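**Lavby play food set, 4 out of 5**

We bought the Lavby set in March to replace a bag of felt vegetables that had gone flat. It's plastic, easy to wipe down, and the pieces are a good size for small hands. The red bell pepper is the best of them – glossy, with proper lumps and lobes, and a red you can spot from across the room.
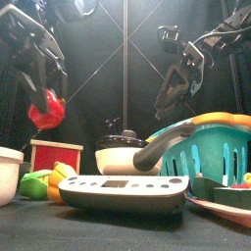

Storage is up to you, as nothing comes with the set except the cardboard it ships in. We sort ours into a plastic basket and a small wooden box. The box is from Heren and fits one or two of the bigger pieces at most. The basket does most of the work.

My one complaint is the seams. Two pieces had a rough line down the side, and I smoothed them with a nail file – 10 minutes, no harm done. Cluvham sells a similar set with more fruit, but the colors are duller. I'd buy the Lavby again.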